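Ticket 1137: Left gripper drops tracking partway through a take
Opened by: Desmond Mbeki
Where: Holby shared workshop, bay 4
Status: Open, waiting on one more evening of testing
Opened: August 8, 2026

Hello all, and sorry in advance for the length of this one. I've been going back and forth with the left gripper of our home-built pair for a good while now and I'd like everything in one place before I forget what I tried.

The short version is that the left gripper loses its position in the middle of a recording and then comes back somewhere it can't possibly be. The right one is fine. The tracking program (Plalari, the build we settled on in May) keeps running happily the whole time, so you don't find out until you play the take back and see the left hand hop sideways by 37 mm and then carry on as if nothing had happened. I love that program dearly but I do wish it would complain a little louder.

For anybody new to the build, these are the two hand-held grippers, one per hand, each with a tracking plate on top and a cable running back to the recording computer. We use them to record chores that we'd like the Benavides arms to copy later on. The chore I've been using for testing is the small storage box with the carrying handle, and I picked it because it makes the fault show up so nicely. Anything where the two grippers work close together will do it sooner or later.

What I've tried so far, in order:

1. Swapped the two cables, left for right. The fault stayed with the left gripper, so I don't believe it's the cable itself. I put them back the way they were.

2. Took the left plate off, wiped the underside, and tightened it down again. It had a tiny bit of wiggle when I pressed on one corner and now it doesn't. That helped some! Before this I was losing nearly every take, and after it I could get a decent run before the first hop.

3. Ran the calibration over from scratch. Everett Dunleavy was kind enough to sit with me and read out the steps, which saved me from skipping the one I always skip. The error number came out lower on both sides, but the left gripper hopped on the very next take.

4. Turned the recording rate down in case the computer was falling behind. No change at all, so I turned it back up.

5. Held the left gripper perfectly still over the table for 640 frames. No hop. I did it again with my wrist rolled over to the side and got two hops in the first 30 frames, and I was so pleased to have something repeatable that I went and made a fresh pot of coffee.

So it seems to care about the angle of the plate. My best guess is that when I roll my wrist in toward the box, the plate tips away from whichever camera has the best look at it, and the program grabs on to something else. What I can't explain is why the right side doesn't do the same. I roll that wrist just as much, or I think I do. It may be that I favor my left without knowing it.

The starting pose I've been using is both grippers up at table height, one on each side of the box, jaws pointed in. Please use the same one if you test this, so our takes can be compared.
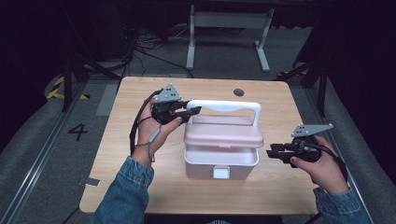
Thaddeus Alcantara: Desmond, before you move any cameras, would you check how the left plate is entered in the settings file? When I rebuilt the spare pair I copied the right plate's layout over to the left and forgot to mirror it. It tracked beautifully as long as I kept it level and went haywire as soon as I tilted it. Your test number 5 sounds an awful lot like that. The old file is still in the Steltora folder if you want something to compare against.

Desmond Mbeki: Thank you, Thaddeus, that's a very good thought and I'm a bit embarrassed I never opened that file. I've had a look and the left entry does match the right one line for line, which can't be correct. I've made a mirrored copy and kept the old one beside it with "before" in the name. I ran out of evening before I could do the wrist roll test properly, so I don't want to close this yet.

Still to do: repeat step 5 with the new file, level first and then rolled, and after that a full take with the box. Lingyun Xie has the bay next, so please leave both grippers plugged in and don't run the calibration again until I've posted the results.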